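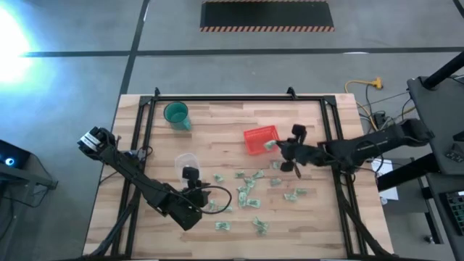 According to Margus Ozoliņš, the first edition of this guide left owners unsure whether a wooden top should be oiled before or after it is fastened down, and the order of the steps below has been changed in response to his letter. The top is to be fastened first and oiled second.

Section 2. Finishing and Care of Solid Wood Tops

This section applies to all Berwood tops supplied without a factory finish. Owners of lacquered tops should go to the next section. Text revised 17/01/2021.

Before you begin

The top should rest unwrapped in the room where it will be used for at least three days before any oil is applied. Keep it flat and off the floor, with air able to reach both faces. Do not lean it against a wall or a radiator during this period.

You will need:
Berwood Surface Oil, part 846
Sanding sheets, 180 and 300 grit
Lint-free cotton cloths
Nitrile gloves
A metal container with a tight lid, filled with water

CAUTION: Cloths soaked in oil can heat up and catch fire without a flame. Place used cloths in the water-filled container at once and close the lid. Do not leave them folded, bunched or in a trash bag, even for a short time.

Applying the first finish

1. Check that the fastening screws are seated but can still move in their slots. Wood swells and shrinks across the grain with the seasons, and a top that is held too tightly may split.

2. Sand the surface lightly with 180 grit, always along the grain. Include the edges and the end grain.

3. Wipe away all dust with a barely damp cloth and allow the surface to dry fully.

4. Repeat with 300 grit. Do not use a finer sheet at this stage. A very smooth surface takes up less oil.

5. Stir the oil slowly from the bottom of the can. Do not shake it.

6. Pour a small amount onto a cloth and spread it along the grain in a thin, even coat. Work in strips the full length of the top.

7. Wait 20 minutes. Add oil to any area that has turned dull, paying particular attention to the end grain.

8. Remove all oil left on the surface with a clean cloth. No wet patches should remain.

9. Leave overnight, then apply a second coat in the same way.

NOTE: Where the underside can be reached, it should receive one coat as well. A top sealed on one face only is more likely to cup.

The surface may be used with care after 24 hours. Full hardness is reached in two weeks. Until then, do not leave standing water, hot dishes or rubber mats on the wood.

Routine care

Wipe the top with a soft cloth and mild soap, and dry it afterward. Scouring pads, bleach and ammonia cleaners must not be used. Spills of coffee, wine, vinegar or citrus juice should be removed promptly.

A fresh coat of oil is recommended every spring and again in October, before the heating season. Tops near a sink may need it more often. To check, place a few drops of water on the surface – if they soak in within a few minutes, the top is ready for oil.

Marks and repairs

White rings: Rub along the grain with a little oil on a cloth. If the ring remains, sand lightly with 300 grit and oil the area again.

Black stains: These usually come from wet iron or steel left on the wood. Sand with 180 grit, then 300 grit, and apply two coats.

Small dents: Lay a damp cloth over the dent and touch it briefly with a warm iron. Allow the wood to dry overnight before sanding.

Open joints: A fine gap between strips in dry winter weather will often close by summer. Do not fill it. If the gap is still open after a full year, contact the service desk.

CAUTION: Sanding produces fine dust. Wear a dust mask and keep a window open.

Service

Questions about finishing should be sent in writing to Brijesh Kaushik at the Berwood service desk. Please give the part number of the oil and state how many coats have been applied.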